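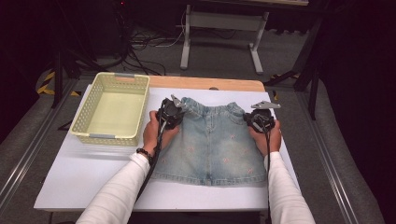 Clokuvus Girls' Pull-On Denim Shorts, light wash
Reviewed 11 April 2021

Print this page | E-mail this review

Elasticated denim is usually a compromise between a waistband that stretches and a fabric that doesn't. The Clokuvus shorts handle it better than most at the price. They have an elasticated waist, belt loops and a front fly seam, in a pale, faded blue with small pink embroidered flowers scattered over both legs. I paid 14 dollars from Fevovlow, style number 111.

The waistband gathers into soft ruffles with a line of stitching under it. Gathering adds bulk, and these take up more room in a drawer than a flat-waisted pair. To fold them, hold the two upper corners of the waistband, pull until the puckers even out, lay the shorts flat and bring one leg over the other. Smoothing the hem first makes no difference.

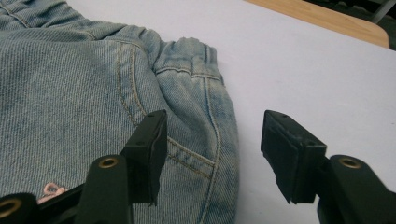 Topstitching on the back pocket is a double row in golden-orange thread, and the curve is even. The twill is plain to see at normal viewing distance. I checked the side seam for skipped stitches and found none. The embroidery is the part I would watch: raised loops of thread catch on zippers, so I wash the shorts inside out, in cold water, at 1000 rpm. After a month there is one pulled loop – on the left leg – and no fraying at the hem.

Sizing runs short in the rise. The Vondumard equivalent sits higher and has a firmer elastic, but it costs more and comes only in dark wash. If the child is between sizes, order the larger one.

Fabric: good. Stitching: very good. Embroidery: fair. I would buy them again for June.

Contact | Copyright 2021 Halás Reviews | Back to top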